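4.2 What happened when the rent top-up arrived before the food parcel

The part of the Steltasthorpe data that excited us most was the one we had expected to be dull. Our survey asked 737 renting households how they had fed themselves over the previous month, and also in what order their bills were paid. The second question was a late addition, put in after the pilot in Bollwood, and it has turned into the backbone of this section.

Rent was paid first in nearly every household, whatever its size. What varied was the gap between rent day and the next money coming in. Where wages or benefits arrived in the same week as the rent was due, families told us they could plan meals, buy larger packs and keep something back in the freezer. Where the gap was longer than two weeks, shopping broke up into small, costly trips to the nearest shop, and parents began skipping meals well before anyone thought of asking for help. We find this a wonderfully hopeful result, odd as that may sound! Timing can be changed by a landlord, an employer or a council office without waiting for a new law.

The Abdelaziz trial tested exactly this. Households who joined could move their rent day by up to three weeks and received a small top-up in the first month to cover the change. They kept a food diary throughout, and between them filled in 1395 diary pages (a splendid effort, given how tired many of them were in the evenings). Pages from the weeks after the move mention fresh vegetables more often, and mention borrowing from relatives less often, than pages from the weeks before. The shift was clearest among single parents and among people working split shifts.

We should be careful here. Joining was voluntary, so the people in the trial may have been better placed to gain from it than those who stayed out. The top-up and the new rent day also came together, and the diaries cannot tell us how much of the change belongs to each. The Resel scheme, which starts in September, will offer the new rent day without any top-up, and we are very much looking forward to comparing the two.

One further pattern deserves a mention. Several households used the food bank for the first time after their rent day had moved, when we had guessed the opposite. Reading their diaries, we think the move gave them a first conversation with someone who knew what help was on offer, and the visit followed from that. Pride and plain lack of information both come up again and again in these pages, often in the same sentence.

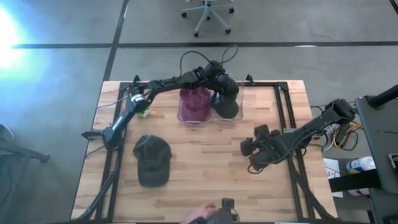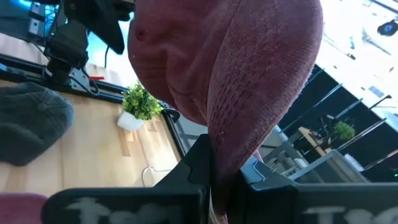
Figure 3. Black cap held over a transparent bin; maroon knit fabric held between two gripper fingers.

Þröstur Ravn, commenting on a draft of this section, felt we had been too quick to praise timing. A household that is short every month, he wrote, will be short on any date you choose, and a kinder rent day must not become a reason to leave wages and benefits where they are. He also asked whether those who dropped out of the trial had gone back to their old rent day, and we return to them in section 4.3.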